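Home Office and Craft Room Help
Cords, chargers and power

Tidy way to store white power strips between uses?

Asked Mar 26, 2021 - 9 votes - 2 answers

We share one big work table and the power strip only comes out when it's needed. The rest of the time I'd love it gone completely, cord and all! The table has a pale board laid over the wood so we have a nice plain surface to work on, and I really don't want to drill into either of them.
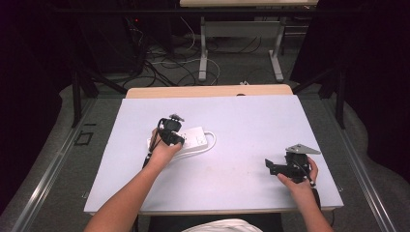 My trouble is the cord. It has a mind of its own and wants to curl up the way it was packed in the box, so whatever I do it springs open in the drawer and grabs everything else in there. I've tried rubber bands (they perish) and a bread tag (hopeless, but a fun colour). I bought a Flurnard cord pouch in February and the strip goes in beautifully, then the plug end won't fit and the zip stays open.

Is there a good way of wrapping these so they stay wrapped? And would you keep the strip on its edge or flat? The drawer is 11 cm deep inside, if that helps anyone.

Answer 1 (accepted) - 16 votes

Oh, I love this question, I've been sorting cords for years and it's still my favourite kind of tidying. You can get this sitting neatly in an afternoon!

1. Unplug everything and stretch the cord out along the floor. Leave it overnight if you've got the patience. A cord that has been folded tight needs a rest before it will take a new shape.

2. Give the board a wipe while it's bare. Grey smudges on a matte surface usually lift with a damp cloth and a drop of dish soap - go gently, and dry it after.

3. Lay the strip down flat and bring the cord round in big easy loops, as wide as a saucer. Don't wind it around the strip itself. That's hard on the spot where the cord goes in, and it's the bit you most want to look after.

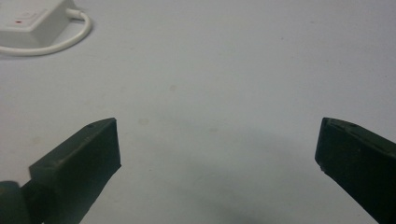 4. Fasten the loops in two places with hook-and-loop ties. I use the Istier ones, which come in a roll of 10, and I thread one end through itself so the tie lives on the cord forever and never gets lost.

5. Stand the strip on its long edge at the back of the drawer with the loops beside it. Eleven centimetres should be heaps for most strips, but measure yours first.

Skip the pouch, or keep it for phone chargers. It'd be brilliant for those!

Answer 2 - 2 votes

hook on the side of the table, the stick on kind. Paltel or Afridi, whatever the hardware shop has. mine's been up for ages no worries. don't know about drawers sorry

Comment on Answer 2: Do the stick-on ones hold on bare timber? Mine's a bit rough underneath.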